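Pralley > Our Story > About Us

Thursday, December 6, 2018
By Lenuța Toma

Hi, I'm Lenuța! Bilal Ghanem and I started Pralley in October with one folding table and a lot of citrus. We pack snack and fruit boxes for folks all over Wiltberg, 37 of them last week (my feet noticed).
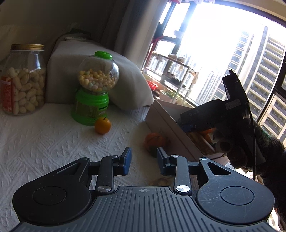

Puffed snacks, a tangerine and the candy machine by the window.

I do the sweets and Bilal does the fruit, and he's fussy about it! Little oranges get their own side, big ones sit together across from them.
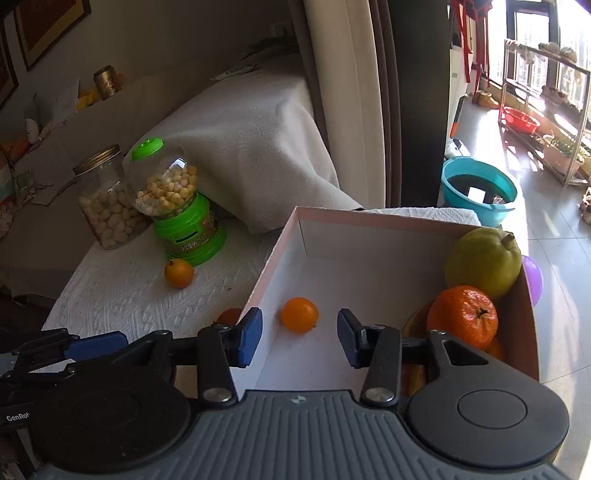
Come Say Hello

We're at 64 Preda Street, up the stairs and on the left. Ring twice, the bell sticks. If you hate grapefruit, just tell us and we'll swap it, we do it all the time.

Contact: 64 Preda Street, Wiltberg | © 2018 Pralley | Back to top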